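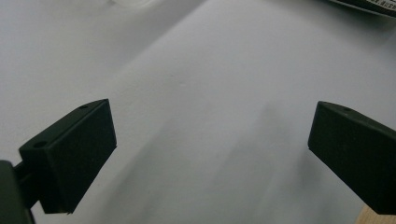

Setting Up a Shared Folder Backup with Zundance

The steps below cover a one-way backup from a Windows or Linux desktop to a network drive, using Zundance as the sync tool. The same settings work on the Clorkik and Ultwood two-bay units. Menu names differ slightly on older Ultwood firmware.

1. Create the target folder

Log in to the drive's admin page and create a share named backup. Leave guest access off. Make a separate user for the job, with write access to this share only. Do not reuse the admin account.

2. Check the port

Zundance connects over SFTP on port 22 by default. If the drive uses a different port, enter it under Connection - Advanced before testing. A failed test with the message "no route" usually means a wrong address, while "refused" points to SFTP being turned off on the drive.

3. Pick the source

Add each folder on its own line. Avoid adding the whole user profile, as it contains caches and lock files that change constantly. My test source held 3,731 files and the first pass took around 124 minutes over Wi-Fi. Later passes only copy changes. 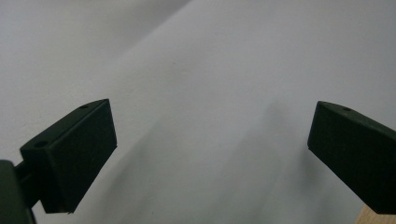

Page last modified: June, revision 4

4. Set the exclude list

Patterns are read top to bottom and the first match wins. A basic list:

*.tmp
~$*
Thumbs.db
node_modules/

The trailing slash limits the pattern to folders. Without it, files with that name are skipped too.

5. Schedule the job

Set a daily run at 2:00 a.m. and a full verify on Saturday. Verify reads every file on both sides and compares checksums, so keep it out of working hours. Turn on "Wake to run" if the desktop sleeps - the option is off after a fresh install.

6. Test a restore

Choose one folder, restore it to a temporary location, and open several files. Compare the folder size with the source. Repeat this after any firmware update. 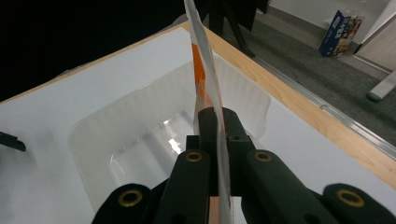

Valdebenito writes: Step 4 tripped me up. I had a general *.* rule on the first line and the job reported success with zero files copied. Maybe mention that the log has to be set to Detailed before it lists what was skipped.

The setting is under Logs - Level. Change it before the first run and set it back to Normal once the exclude list is settled, or the log file grows quickly.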